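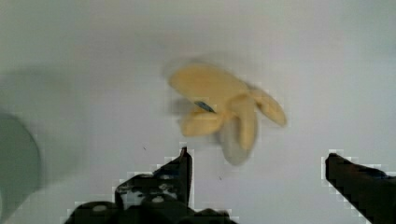 One respondent in the December round objected to the whole premise, saying that food only gets thrown away at Skillville because the lunch break is too short, and that no amount of weighing bins would tell us otherwise. We took the remark seriously. It is repeated in different words by several of the others, and it shaped the way the second half of the study was set up.

Figure 1. Banana peel.

3.2 Fruit waste in the workplace canteens

Two canteens were used, Zotus and Istik, both serving the same site but with different opening hours. Fruit is sold singly at both. Zotus puts it by the till, Istik keeps it at the far end past the hot food. Prices the same throughout. We weighed fruit waste at the end of each service for 28 working days, split into two kinds: parts that would never be eaten (peel, cores, stones) and parts that could have been. The split was done by hand and is slow work. Peel with a lot of flesh left on it was put in the second group, which is a judgement call and we make no claim that another team would draw the line in the same place.

Banana peel (Figure 1) was the main problem for the method. It is heavy compared with what people guess, it loses water quickly once off the fruit, and it sticks to napkins. Bins emptied late gave lower weights than bins emptied straight away, even when the sales were close. For this reason all weights in the tables are from bins emptied at closing, and 13 bins that were left overnight have been dropped from the analysis. Dropping them does not change the order of the results. It does narrow the gap between the two canteens a little.

Orange peel behaved better. Apple cores somewhere in between, with a good deal of variation in how much of the apple people regard as core.

3.3 What people said about it

Short interviews were held at the tables, after eating. No recording, notes only. Most people who left fruit uneaten said they had bought it meaning to have it later, and then it got bruised in a bag or was forgotten on a desk. Fruit thrown away at a desk never reaches the canteen bins, so our weights miss it completely. This is a real gap. We tried to cover it with a paper diary but the return rate was poor and the entries that did come back were mostly filled in all at once, in the same pen, so we have not used them.

A smaller group said the fruit was not ripe. Bananas in particular: too green early in the week, too soft by the end of it. The supplier, Dobos, delivers to both canteens on the same van, so ripeness on delivery can't explain the difference between them, though storage might. Istik keeps its fruit in a cold room overnight and Zotus does not. We did not measure the temperature in either place and should of done.

The lunch break complaint came up again here. People with a shorter break bought less fruit to begin with, and what they did buy they mostly carried away with them. On the canteen weights alone they would look like the least wasteful group on the site, wich is almost certainly wrong. Any later study needs bins on the office floors as well.

Bin weights by day are given in the appendix, with the dropped bins listed separately.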